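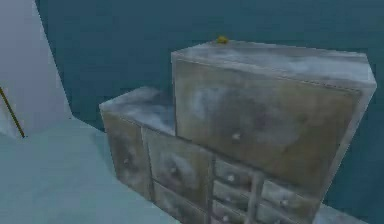

Zulema Villalba
Week five of the student robotics project at Riquelme. I said in February that I'd write this up as I went along and then didn't, so this is a long thread to catch up.

We're a team of students building a tidy-up task entirely in simulation. The real arm is shared with two other courses and our slot on it isn't until the last fortnight. Until then everything we do has to run on the lab machines.

The project is called Kutent. The task is simple to write down. A text instruction comes in ("put the yellow one in the wide drawer"), the program works out which object and which drawer are meant, and then it plans the movement.

My part is the first half, finding the object and finding the place. The planning belongs to the other half of the team and I only touch it when something of mine breaks it.

We argued for most of a week over what furniture to use. I wanted a table. I lost. We went with a cabinet that has lots of doors and drawers at different heights, and I now think that was right, as a table would have given us nothing to get wrong.

The hard bit with the cabinet is the words. "Top drawer" means one thing if you're thinking of the whole unit and another if you're thinking of the little drawers. We asked people in the other groups to write instructions for us without any coaching and got 28 back. 12 of them could be read two ways.

We kept all 12. The program is allowed to ask one question back before it starts. Getting it to ask only when it needs to has taken longer than the rest of my part put together.

Camera placement is the other thing that ate our time. Each run picks a viewpoint within limits we set in a config file. The limits were wrong for the first week.
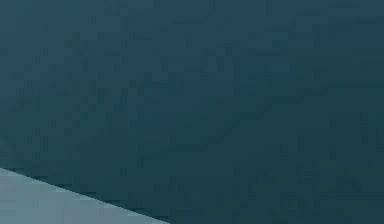

One of the bad viewpoints. Mostly dark teal, no cabinet, no objects.

We had 200 runs done before anyone looked at the pictures one by one. The score was low and we blamed the detector. 20 of the runs had a view with nothing in it to detect.

So if you're starting on something like this, look at your images on the first day. Make a contact sheet. It took me ten minutes to write the script and I should have done it before anything else.

The fix was dull. The height limit and the tilt limit were being read in the wrong order. We swapped them, and added a check that at least one object is in view before a run is allowed to begin. Any run that fails the check gets a new viewpoint and a line in the log. 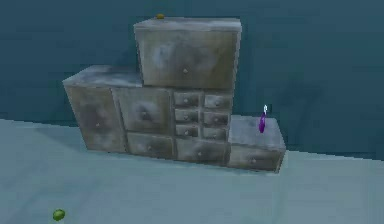
After that we could get on with colours. The loose objects are small and plainly coloured on purpose, so that an instruction can name one without much fuss. Colour gets you most of the way and position does the rest.

Position is where it still goes wrong. "The one on the floor" works well now. "The one at the back" doesn't, because our program measures back from the camera and people mean back towards the wall. I've changed it to use the wall and I'm rerunning the lot tonight.

Somebody asked under my last post why we don't train on photos as well. We might. The module is marked on what we can explain, and with the simulator I can say exactly where each object was put. I can't do that with photos unless I measure everything by hand.

The second setting is a kitchen. Team Arotetti (the group at the next bench) built theirs first and we agreed to swap, so each team tests on a layout it hasn't tuned for.
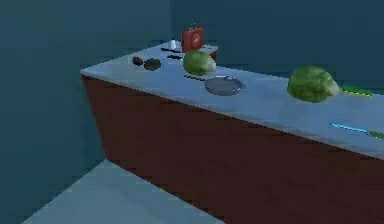 Kitchen layout, with the leafy greens and the round grey plate.

First go on the kitchen was poor. Anything thin and dark lying flat on the counter gets missed or merged with its neighbour. The leafy things are found easily but "the cabbage" needs a question back when there's more than one that fits, and we hadn't written that question yet.

Jobs for this week: rerun the cabinet set, write the "which one do you mean" question for the kitchen, and get the log to save the viewpoint with every run instead of only the failed ones.

Bench meeting is Sunday at 4 in the usual room. Bring your own charger, the one on the end socket has gone missing again.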